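Shared Kitchen at Tadusa House Opens Its Drawers to the Neighborhood

If you have ever stood in somebody else's kitchen pulling open one drawer after another in search of a spoon, you will understand why the people at Tadusa House on Jorkuvberg Street decided this December that enough was enough. The shared kitchen on the ground floor, which has fed birthday parties, soup nights, a chess club and at least one very long wedding shower, has been sorted from top to bottom, and it opened again this week with a new set of shelves, a good scrubbing and a home for every last ladle.

The work took 21 evenings, starting at 6 p.m. and often running on well past the hour when sensible people are in bed. Atieno Nyaga, who runs the bookings and has cooked in the room more often than anyone, had been asking for a clear-out for a couple of years (she keeps the emails, and she was happy to read a few of them aloud at the opening!).

"We had 899 pieces of cutlery when we laid it all out on the floor," she said. "I sat down after that. I had a cup of tea and I just looked at it. We had teaspoons to last us until the end of the world and hardly a matching pair of chopsticks in the building."

A good part of the extra cutlery has gone to new homes, some of it to families setting up their first apartment and some to the school fair, where the odd forks are going to be made into wind chimes. What stayed was washed, dried and sorted by how often people reach for it. Everyday spoons and chopsticks now live out on the tables in open baskets, and the fancier serving pieces, the cake slices and the big carving set that comes out once a year, are in the deep drawers under the window with labels on the front.

The baskets were Nyaga's idea. Closed drawers, she said, were the reason things went missing in the first place, and anyone who comes in for a bowl of noodles at lunch should be able to see what there is without asking. They also lift out easily, so the whole lot can be carried to the sink at the end of the night, and the drips stay in the tray instead of running across the table and onto somebody's lap.

Money for the shelves and the paint came from a bake sale and a raffle that together brought in $3,000, helped along by a very fine walnut cake that was auctioned twice after the first winner gave it back. Jurić, the hardware shop on the corner, cut the shelf boards to size and would not hear of being paid for the cutting, though they did accept a plate of dumplings.

There was some back and forth over the plants. A few of the regular cooks felt that tables were for food and that greenery belonged on the windowsill, while others pointed out that the windowsill gets a nasty draft in winter and that a bit of green does everybody good when it is dark by late afternoon. The plants won, on the condition that they keep to the back of the table and leave the front clear for sorting and serving. 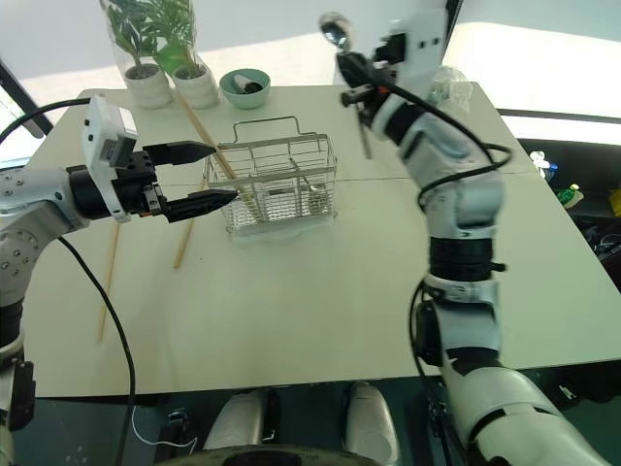
A spoon and a chopstick in one of the new wire baskets, with more chopsticks still to be put away and the potted plants at the back of the table.

Anyone who would like to use the kitchen can put their name in the book by the front door or stop in and ask. It is free for neighbors in the mornings, and evening bookings cost $7, which goes toward dish soap, towels and the gas bill. Cooks are asked to bring their own ingredients, to wipe down the stove when they are finished and to please put the chopsticks back in the basket and not in the drawer with the carving set, where a number of them had already turned up by the second day.

Nyaga is planning a dumpling night before the holidays, and beginners are very welcome. She is also still looking for the lid to the big blue soup pot, last seen at the summer picnic. If it is in your cupboard, you can leave it on the front step at any time and no questions will be asked.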